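Planning Before Motion: A Conversation with the Manipulation Software Group at Vostance

May 2025

The manipulation software group at Vostance maintains the planning and control code that the institute's laboratories use for tabletop tasks. Its main product, a planning library called Lauritsen, is now in its second major version. The group's technical lead agreed to discuss the library, the decisions behind it and the problems that remain open. By the group's custom, members speak on behalf of the team and are not named.

The lead began with the history of the code. The first version of Lauritsen was written as a single program that read the state of the world, chose a grasp, planned a path and sent commands to the arm. "It was built for one doctoral project and it served that project well," the lead said. "When a second laboratory asked to use it, we found that it was impossible to replace the grasp selector without also changing the controller. Everything shared the same memory and the same clock."

The second version divides the work among four processes: a state estimator, a task planner, a motion planner and a controller. Each publishes its results in a fixed message format, and each can be stopped and restarted while the others continue to run. The lead described the message format as the most disputed part of the design. Several members wanted a compact binary layout from the start. Others preferred text that could be opened and read during a failure. The group settled on a binary layout with a tool, Pastivcombe, that converts any recorded session to readable text and replays it at a chosen speed.

"Pastivcombe has probably saved us more hours than the planner itself," the lead said. "A student can take a failed trial, replay it up to the moment before the fault, change one parameter and continue. Before we had that, the usual practice was to run the trial again and hope that the same fault appeared."

Much of the daily work takes place in simulation. The group keeps a library of 1639 task configurations, most of them involving household objects on tables, counters and shelves. Every proposed change to the motion planner is tested against a fixed subset of 499 configurations before it is reviewed. The full library is run before each release. The lead noted that the subset was last revised in March, when a number of configurations were retired because every recent version of the planner had solved them without difficulty.

"A test that always passes tells us very little," the lead said. "We would like the subset to remain somewhat uncomfortable."

Appliances with levers, handles and hinged parts account for a large share of the failures. A planner that treats such an object as a single solid body will either refuse to approach it or approach it at an angle from which the moving part cannot be used. Lauritsen represents each movable part separately and allows contact with one part while prohibiting contact with the rest. The lead acknowledged that this arrangement places a burden on whoever prepares the object models, as the permitted contacts must be declared by hand.
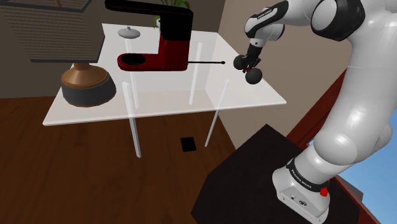
How does the planner decide when to stop searching and accept a path?

The search is given a time limit and a cost threshold, and it ends when either one is reached. If the limit expires with a valid path in hand, that path is smoothed and sent to the controller. If no valid path has been found, the task planner is informed and may select a different grasp or a different order of actions.

The lead added that the cost itself had changed several times. An early form measured only the length of the path in joint space, and it produced motions that were short but passed very close to obstacles. The present form adds a penalty for low clearance and a second penalty for configurations near a joint limit. The weights are stored with each task, so that a laboratory working in a crowded setting can ask for more clearance without affecting other users.

Control was the next subject. The controller in Lauritsen runs at a fixed rate and does not wait for the planner. If a new path arrives late, the controller continues along the old one and then holds position. "We wanted the behavior in the absence of information to be dull and predictable," the lead said. "An arm that holds still is easy to reason about." Contact is handled by a compliance mode in which the commanded stiffness is lowered along one direction only — usually the direction in which a lever or drawer is expected to travel.

On perception, the lead was more reserved. In simulation, the state estimator can be given exact object poses, and many published comparisons are made under that condition. The group reports its results both with exact poses and with poses estimated from rendered camera views. The difference is considerable for thin parts, which may be covered by only a few pixels. Work on the problem is shared with a partner group at Prastthorpe, where an estimator that reports its own uncertainty is under development. The motion planner will be able to use that uncertainty to widen its safety margins, although the interface between the two has not yet been settled.

Asked about adoption, the lead said that 47 accounts are registered to use the shared simulation server, and that most belong to students. Support is provided through a weekly session and an issue tracker. The most frequent request is for better error messages. "When the planner fails, it used to say only that no path was found," the lead said. "It now reports which constraint rejected the largest number of candidates. Users tell us they would like it to say what they should do next, and that is a much harder piece of software to write."

The next release is expected to include a revised model format with default contact rules for common kinds of joints, along with changes to the way Pastivcombe stores long sessions. Laboratories that depend on the present format will be able to continue using it, and a conversion script will be supplied with the release.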